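我一直觉得，衡量一个人有没有真正长大，不看房贷，不看体检报告，看他怎么对待一管快用完的牙膏。

我母亲属于擀面杖派。牙膏到了她认为的“后半程”（这个后半程通常从第二个星期就开始了），她会把管子平放在洗手台上，用牙刷柄从尾巴往前推，推完一遍，折一道，再推。我父亲属于随手派，拧开盖子，从中间一把攥下去，挤出来的比需要的多一倍，多出来的那一半挂在水池边上，风干成一小块蓝白色的石膏。他们结婚这么多年，吵过钱，吵过亲戚，吵过要不要换冰箱，最后都有了结论。唯独牙膏没有。

后来我自己租房，自己结婚，才明白这件事没有结论是正常的。它每天早晚各发生一次，每次只有几秒钟，争论还没铺开，人已经满嘴泡沫了。
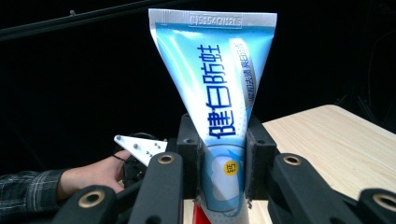

我对牙膏的尾巴有感情。多数人买牙膏看盖子那头，看味道，看是不是打折，我看尾巴。尾巴是整管牙膏里唯一老老实实的地方：扁扁的一道封口，压着一串谁也不会去读的编码，竖纹细得像指甲划出来的。再往下就开始热闹了。“健白防蛀”四个大字顺着管身躺着，要读它得把头歪过去，或者把牙膏横过来，像看一副写错了方向的对联。还有一颗白牙，旁边一个小黄圆圈，里面一个“钙”字，神气得像领导秘书。我小时候真的以为那个“钙”是可以吃的，为此咽过不少牙膏，牙也没见得比别人硬。

健、白、防蛀，三件事四个字，你很难说这不是一种文学。我们这代人的汉字启蒙，一半靠课本，一半靠卫生间。蹲着没事干，手边有什么读什么，洗发水的成分表、洁厕剂的注意事项、牙膏背面的产地，读得比唐诗熟。现在的小孩带着手机进去，出来的时候腿照样麻，字却没多认一个。

说回尾巴。我认为从尾部挤牙膏的人，普遍对未来抱有信心。他相信这管牙膏会被用完，相信到那一天自己还住在这间房子里，还站在这面镜子前，所以提前把路铺平。从中间捏的人活在当下，他要的是此刻刷牙，此刻之外的事归别人管。问题是这两种人往往住在一起，共用一管，于是出现了一种非常典型的家庭地貌：尾巴被某个人卷得整整齐齐，腰上被另一个人掐出一道深谷，膏体在里面来回迁徙，像一场没有目的地的春运。

我有一位朋友叫Ruba Abou Jaoude，在语言班认识的，中文说得比我们小区门卫标准。她听完我这番理论，问我为什么不买两管。

我愣了好一会儿。

买两管当然是可以的。她家就是这么过的，一人一管，各挤各的，据说十分和睦。可是我回家一提，我太太立刻反对，理由是两管都会开着，两管都会用不完，台面上就那么点地方。我说那你从后面挤。她说那你把盖子盖上。谈判到此破裂，维持现状。

关于盖子，我没什么可以辩护的。我确实不盖。

但我想替不盖盖子的人说一句公道话：那个盖子设计得太小了。早上六点多，眼睛睁开一只，手上有水，你让我把一个指甲盖大小的白东西对准螺纹，顺时针拧上去，这是在考外科执照。它掉进下水口的概率，我凭多年经验判断，远远高于它回到管口的概率。翻盖的牙膏好一些，可翻盖的缝里会长出一圈干掉的膏体，像火山口，盖到后来也盖不上了，殊途同归。

比盖子更值得讨论的是杯子。牙膏放哪儿，其实就是杯子的问题。我们家最早用的是一对塑料漱口杯，结婚时别人送的，上面印着两只天鹅，一年后天鹅的脖子先掉了漆，看着很不吉利。后来换了陶瓷的，摔了一只，剩下一只左右为难，给谁都不对。再后来我在网上买过一个收纳架，牌子叫Vadanstead，名字很北欧，到货一看，螺丝要自己打进瓷砖里。我没有电钻，借来电钻以后没有胆量，架子至今躺在衣柜顶上，已经陪我们搬过一次家。

最后收留牙膏的，是一只喝水的玻璃杯。

这种玻璃杯家家都有，外面一棱一棱的，上头宽下头窄，放在木头桌上会透出一点茶色，仿佛里面装过什么值得一喝的东西。它本来属于厨房，不知哪天被谁顺手带进了卫生间，从此再没有回去过。我很佩服它的适应能力。一只杯子，喝过茶，泡过枸杞，插过葱，晚年出任牙膏的宿舍，一句怨言没有。

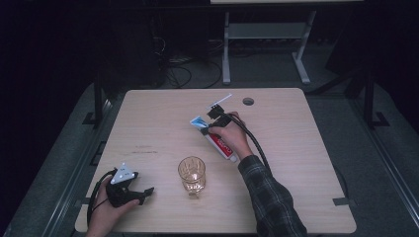 ## 论牙膏应该头朝上还是头朝下

这是玻璃杯带来的新矛盾。

架子上的牙膏可以平躺，躺着不表态。杯子不行，进了杯子就得站着，站着就得选边。我太太主张头朝下，这样膏体受地心引力召唤，自动汇集到出口，拿起来就能用，符合科学。我主张头朝上，因为杯底常年有一层来历不明的水，灰白色，微微发稠，是历次刷牙的总结。让管口泡在这种总结里，再把它抹在牙刷上送进嘴，科学恐怕也要皱眉头。

她说那你把杯底的水倒掉。

你看，所有的理论分歧，往下挖不到两层，挖出来的都是家务。

我后来观察过别人家。去人家做客借用卫生间，大家嘴上夸的是香薰和地砖，我看的是牙膏。头朝上的人家，毛巾往往挂得齐；头朝下的人家，镜子往往擦得勤。也有既不朝上也不朝下的，牙膏横搭在杯口上，像一根跳水台，随时准备下去。这种人家我一般多坐一会儿，主人多半有意思。

还见过把牙膏装进挤压器的。那是个带滚轮的小机器，管尾插进去，转一下，出一截，号称一点不浪费。朋友家里那台叫Inga，白色的，贴在墙上，很有现代医院的气氛。我站在它前面转了半天，出来的一截落在了水池里，因为我忘了把牙刷伸过去。朋友说多用几次就习惯了。我相信，人什么都能习惯，但我想不通，刷牙这么一件已经简单到可以闭着眼做的事，为什么要先学习。

挤压器最让我不安的地方，是它取消了判断。从前一管牙膏还剩多少，要用手去掂，去捏，捏到最后两指之间只剩两层皮，你心里清楚，明天还有一次，后天可能没有了。这是一种古老的手艺，和奶奶闻一闻就知道米饭熟没熟是同一类。现在滚轮替你挤，挤不出来就是没了，干脆得像被辞退。

我太太倒很喜欢那台机器，回来路上已经在手机上看价钱了。八十七块。我说八十七块够买好多管牙膏，随便浪费。她说那你以后挤干净一点，这八十七块就省下来了。我又一次觉得，跟她讨论问题，应该请一位律师在场。

## 最后那一点

牙膏用到最后，所有的门派都会消失。

不管你从前是推的还是捏的，到了那天早上，面对一张瘪得像船票的管子，大家都是同一副嘴脸：两手齐上，大拇指死死抵住管口后面那一小块硬肩膀，咬着牙，把残余的膏体一毫米一毫米逼出来。逼出来豌豆大的一粒，刚要拿牙刷去接，手一松，它又缩回去了。这一幕我不愿意别人看见。

我父亲一辈子从中间捏，到了这一步却不肯认输，他会拿剪刀。拦腰一剪，把牙刷伸进管子里去刮，刮完前半截刮后半截，能再用四天。我母亲推了一辈子，折了一辈子，最后扔掉的管子薄得能夹在书里，她以为自己赢了，可父亲把她扔的那管捡回来，剪开，又刷了一次牙。那天他们谁也没跟谁说话。

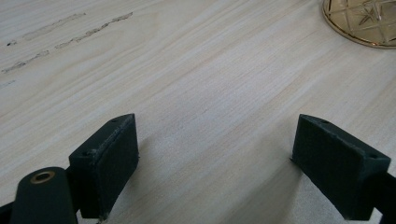 我从前觉得剪牙膏是穷日子留下的毛病，有点不好意思，刚工作那几年，管子一瘪就扔，扔得很响亮，好像那一声能证明什么。如今工资涨了，房租涨得更快，我发现自己也开始拿剪刀了。不是为了省那点钱，一管牙膏的最后几口值不了几个硬币，主要是新的还在柜子里，柜子在走廊，走廊的灯要穿过整个卧室去开。剪刀就在手边。

人到中年，很多看上去像美德的东西，底下都是懒得走那几步。

柜子里的存货又是另一笔账。十二月超市打折，我太太一口气买了十一管，口味各不相同，有薄荷的，有茶的，有一管是盐的。我问她为什么要买盐的，她说便宜。十一管牙膏码在柜子里，看着像我们打算守城。我把小票看了一眼，连同洗衣液和两双拖鞋，一共二百一十四块，她认为省了大概三分之一，我认为我们花了二百一十四块，两种算法都写在同一张小票上，各取所需。

囤货有一个后果，是没有人再珍惜眼前这一管。知道柜子里还有十管，手上就松，早上挤得像给蛋糕裱花。等到库存降到两三管，家里的气氛又会悄悄收紧，牙刷上的膏体一天比一天短，连我都开始从尾巴推了。所以我怀疑所谓挤牙膏的门派，根本不是性格，也不是家教，就是看柜子。我母亲年轻时候柜子里什么也没有。

这个想法我没跟她说过。

上个月她来住了几天，带了自己的牙膏，用塑料袋裹着，已经卷到一半。我们的那管她看了一眼，没有评论，第二天早上我进卫生间，它的尾巴被折了三道，平平展展，插在玻璃杯里，头朝上，盖子也拧好了。杯底的水也倒掉了，杯子擦过，棱上没有白印子。我太太排在我后面等着刷牙，探头看了看，说，你妈也是头朝上。

我说你看。

她说，你妈盖盖子。

母亲走的时候把自己那管落下了，打电话问要不要寄，她说那点东西寄什么寄，你们用掉。我和太太就用着，谁先起床谁先推一下，推完顺手把盖子拧回去。眼下还剩薄薄一截，我昨天捏了捏，大概还能刷两次。剪刀我先收进抽屉里了。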